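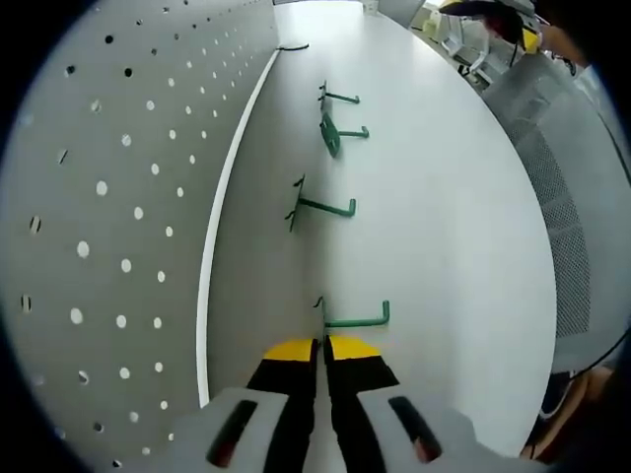 Input Lag Belongs on the Box

By Nkrumah Ackah
June 11, 2023

A game controller is sold on shape, color, battery life and the number of buttons. The one figure that decides how it plays is missing from almost every package. I mean the time between pressing a button and the console receiving that press. I think makers of third-party pads for older consoles should be required by the stores that carry them to print it, and to say how they measured it.

The case rests on simple arithmetic. A game running at 60 frames per second draws a new picture every 16.7 milliseconds. A wired pad from the cartridge era adds almost nothing to that, because the console reads the buttons directly through the port. A wireless pad has to scan its buttons, pack the result, send it by radio, unpack it in the receiver and wait for the console to ask. If those steps add up to one frame, a jump that used to clear a gap will sometimes miss it. If they add up to two, most players will notice something is wrong and many will blame themselves.

I spent April with two wireless pads made for the same 16-bit console, the Jarneck and the Skultley. They look alike and their boxes make the same claim, "zero lag." I wired the B button on each to a trigger line, put a logic probe on the receiver output, and recorded 570 presses per pad. The Jarneck averaged 4 milliseconds. The Skultley averaged a little over 11, which is still tolerable, but its slowest press took 55. That is more than three frames. Both boxes are printed with the same word, zero, and neither number is zero.

The average is also the wrong thing to print alone. A steady delay can be learned. Players on modern televisions do it all the time without thinking, and after an hour the timing feels normal. A delay that moves cannot be learned. The Skultley was quick on most presses and then late on a few, in no pattern I could find, and those few are what a player remembers. A useful label would carry the average and the worst case side by side, with the number of presses tested.
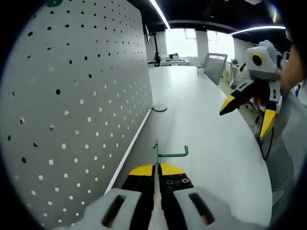

The usual objection is cost. Small firms say they can't pay for lab testing on a pad with a thin margin. I don't accept this. My test setup is a probe, a donor pad, a relay and a laptop, and most of the time went into soldering. Any firm that can design a receiver board already owns better equipment than mine. It must also have measured the delay during development, or it has no basis for the claim on the box.

A second objection is more serious. Conditions differ. Radio traffic in the room, the age of the batteries and the distance from the receiver all change the result, and a maker who tests honestly in a crowded apartment will look worse than one who tests at arm's length in a quiet building. So the method has to be fixed. I would suggest a distance of six feet, fresh batteries or a full charge, one ordinary home router switched on nearby, and a test of the pad as sold, with stock firmware. It is a crude standard. Battery life figures are crude too, and buyers still manage to compare them.

A third objection comes from players, who say that anyone sensitive enough to care should simply buy a wired pad. That is fair advice for today. As a permanent answer it is weak. Original wired pads are now old, their rubber contacts are worn, and a good one can cost more than a new wireless set. Replacement wired pads have their own problems. The Lamptey I use for testing has no measurable delay worth mentioning, and a direction pad that registers a diagonal whenever the thumb rolls slightly off center. Cutting out the radio did nothing for the plastic.

Only one maker I know of has come close to what I am asking for. The manual for the Zunby receiver has a small table on its back page with an average, a maximum and the polling rate. The figures are ordinary. I bought one anyway, since I could read the table and decide whether the delay suited the games I play. It's fine for role-playing games and puzzle games. I would not use it for a shooter.

Retailers could settle this faster than any trade group. They already ask suppliers for weight, cable length and battery type before a listing goes live. One more field on that form, left blank in plain view when the maker won't fill it in, would be enough to start with.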